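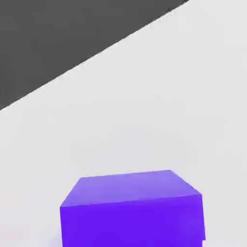 Handout 6: The practice block, from simulator to bench

Plukosville Shared Workshop, evening course in home-built arms
Instructor: Murali Kulkarni
Revised 27 Mar 2019

Bring this sheet, your notebook, and the laptop you used for Handout 5. If you missed the February session, copy the joint limits from the sheet taped inside the tool cabinet before you start.

6.1 What we are doing

Each pair is building the small tabletop arm we call the Arinach. Before anyone powers the shoulder motor, the wrist camera has to find a block in the simulator. The simulated setup is kept plain on purpose: a purple cube, a pale table, a dark background past the table edge. Get that working first. The bench at the workshop has scratches, glue marks and a bad lamp, and all of those come later.

6.2 Color threshold

The cube is one color in the model file but it does not come out as one color in the render. The top face is a pale violet and the front face is a much deeper purple. If you pick your threshold by clicking on the front face only, the top drops out and the program reports a block that is too short.

Sample both faces. Work in hue and saturation, and leave the brightness range wide. Write down the low and high values for each channel in your notebook, along with which face they came from.

Check the table next to the base of the cube as well. There is a faint lavender tint on the surface at the lower left. A loose saturation limit will pull it into the mask and shift the center of the block to the left. Raise the lower saturation limit a little at a time until the tint is gone and the top face is still in.

6.3 When the block is too close

With the camera this near, the base of the cube runs out of view at the bottom. The center of the mask is then the center of the visible part, and it sits too high. Do not send it to the arm as a grasp point.

Add this test to your loop:

If any mask pixel touches the bottom row, mark the reading as partial.
On a partial reading, back the wrist away 40 mm and look again.
After the second partial reading in a row, stop and print the joint angles.

Pairs using the Iyengar bracket have less room behind the elbow. Use 38 mm.

6.4 The table edge

The line between the light table and the dark background is the strongest straight edge you have. It runs at an angle because the view is turned relative to the table. Do not use it to find the block. Use it to check wrist rotation: fit a line to it, and compare the slope with what your kinematics predict. A large difference usually means the wrist zero was set wrong in Handout 4.

6.5 Moving to the bench

Cut your block from scrap and sand it before painting. Two thin coats, matte. Gloss paint gives a white spot under the lamp and the threshold will put a hole in the top face.

Plug the Rilard driver board into the fused outlet only. Keep the motor supply off until Murali has looked at your wiring. Run the color check again on the real block and expect to change every number.

6.6 Due next session

Both sets of threshold values, simulator and bench.
A printout of the partial-reading test.
One paragraph on what went wrong.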